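Home | News | Automation | Business | Opinion | Newsletter

Badberg's block-pushing cell gets a new upkeep routine, and some old questions

July 15, 2023 | 3 min read | 9 comments | 106 shares

TRUKITSTEAD - Badberg, the small automation firm on the east side of town, says it has fixed the drift problem that kept its test cell idle for much of the spring. The fix is a maintenance schedule. Whether that counts as a fix depends on how much you were promised in December, when the company said the cell would run "without routine attention."

The cell is simple enough on paper. One arm, fitted with a plain round finger in place of a jaw, slides small plastic shapes over a wooden board and sorts them by color. The software, sold under the name Hellwig, is supposed to learn from each push. Badberg hopes to offer it to packaging shops that can't afford a full picking line.

What went wrong was less glamorous than the software. According to a service note the company shared with customers, the finger had worked slightly loose in its mount, and the board had crept across the perforated table under it. Neither shift was large. Together they were enough that the arm pushed beside a block when it meant to push the block, then logged the miss as something to learn from.

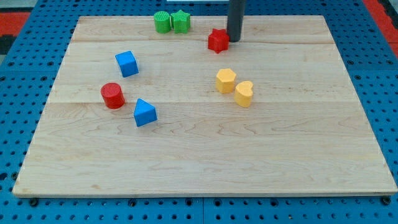 Under the new routine, a technician stops the arm, checks the finger for play, tightens the mount and brings the tip down near a piece on the board to compare its position with what the controller reports. If the two disagree, the cell is recalibrated before anything else is run. The board's position is checked too, against marks on the table. The full procedure has 9 steps and is due every 3000 pushes.

Badberg calls this "light upkeep." A shop with one maintenance person on shift may use another word. The company has not said how long a check takes, or what the cell costs to run once somebody's time is counted. It also declined to say how many of the spring's logged pushes had to be thrown out, and whether the version of Hellwig now being shown to buyers was trained on any of them.

Grenden, a rival supplier across the river, sells a similar cell with a finger that locks into place on a keyed collar. It costs more, and Grenden has published no reliability numbers either, so buyers hoping for a clean comparison will have to wait.

There is also the matter of what all this proves. Light plastic shapes on a flat board are a forgiving load. Cartons with crushed corners and loose tape are something else, and Badberg has yet to show the cell handling any in public. A trial at a local packing shop was mentioned in December and has not been mentioned since.

The company says the revised service sheet has gone out to existing customers and that the mount itself will be redesigned. It gave no date for the new part.

Share | Print | Comments (9)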